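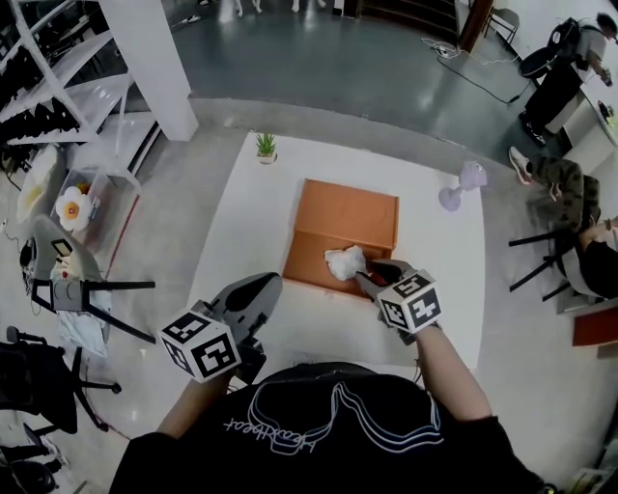 Anyone else moved from the line to the demo tables? What changed for you?
Started by gasket_lou in Shop Floor Talk

gasket_lou
OK so I've been a packer at Plileo for most of my working life and in August they moved 12 of us off the wrapping benches and over to what they call the teaching room. Instead of packing stuff for customers we do the same jobs over and over with a gripper in each hand, and the recordings go to train the arms that Bangera is putting in on the wrapping side. Wiping, folding, picking up tissue, putting little things in trays. Same pay, no boots, and they let us sit down between runs, which my knees love!

But I've got mixed feelings and I can't really talk about it at home without somebody making a Terminator joke. I'm good at this job. I'm also pretty clearly showing a machine how to do my old one. How are other people dealing with that? And does anybody's forearm still hurt after the first month or is that just me?

tapegun_77
Forearm thing is real. You're squeezing too hard. Everybody comes off the line with a death grip because a box fights back and a tissue doesn't. Ask your lead if you can switch hands for the heavy part of the task. Ours said yes right away, I'd just never asked.

As for the rest of it, I did this for Clarkier for two contracts and then they thanked us and that was it. The arms went in, second shift went away. So I'd be asking what happens after, and I'd be asking in writing.

marigold_shift
I'm going to disagree with tapegun a little. My place brought in arms from Hetska and nobody on my crew got let go. What did change is the day itself. I used to talk to the person across from me for eight hours, and now I babysit four arms and walk. I clear jams, I reload, I walk some more. It's easier on my back and it's lonelier, and I didn't expect the lonely part to bug me as much as it does.

tapegun_77
Nobody let go YET. How many did they hire when people quit?

marigold_shift
OK, fair. None.

gasket_lou
That's the thing I keep chewing on. Nobody at our place has said the word layoff, they say "attrition" with a nice smile.

One of the stations, for the people asking me by message what it looks like: 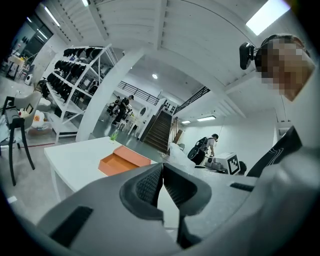
The tray station, seen from the gripper. Orange tray, little plant, plenty going on in the background.

You wear the camera on your head and after a while you forget it's there – I went to scratch my forehead last week and knocked mine sideways, whole run had to be thrown out.

benchrat
Is it boring? I've got a chance to put in for this at my place and all I hear is "it's boring."

gasket_lou
Yes and no. The target is 100 good runs a shift and my best is 197, which was on a really easy folding task so don't be impressed. The boring part is doing it the same way. The not boring part is they want it different too, so you move the stuff around, you start from the other side, you come at it crooked. I never thought about how I pick up a tissue in my life and now I've got opinions. You pinch it near the middle. Don't come at the corner, it slides.

Muammer Akgül
I run a teaching room, not at Plileo, so take this with whatever salt you want. Two things. First, a run target is a bad idea and I dropped ours, people rush and the recordings turn to mush. Second, lou, your crew should be asking for the technician training now, while the company still needs you every day. I came off a packing line myself. The people in my room who moved up are the ones who asked early, and I had to push hard upstairs for each of them.

tapegun_77
With respect, that's easy to say from the lead's chair. There were 12 spots on your crew too, I bet, and how many technician jobs?

Muammer Akgül
2. You're right, it's not enough seats. I still think you ask.

marigold_shift
Both of you are right and it's annoying.

gasket_lou
I asked! Caught my supervisor at the end of shift and she said she'd find out who handles the training sign-up. I told her I'd like it in an email (thanks tapegun). I'll post when I hear something. Also switched hands today and the forearm is already less cranky.

benchrat
Put in for mine this morning. Pinch it near the middle, got it.

tapegun_77
Loosen your grip, benchrat. And keep a copy of whatever they have you sign.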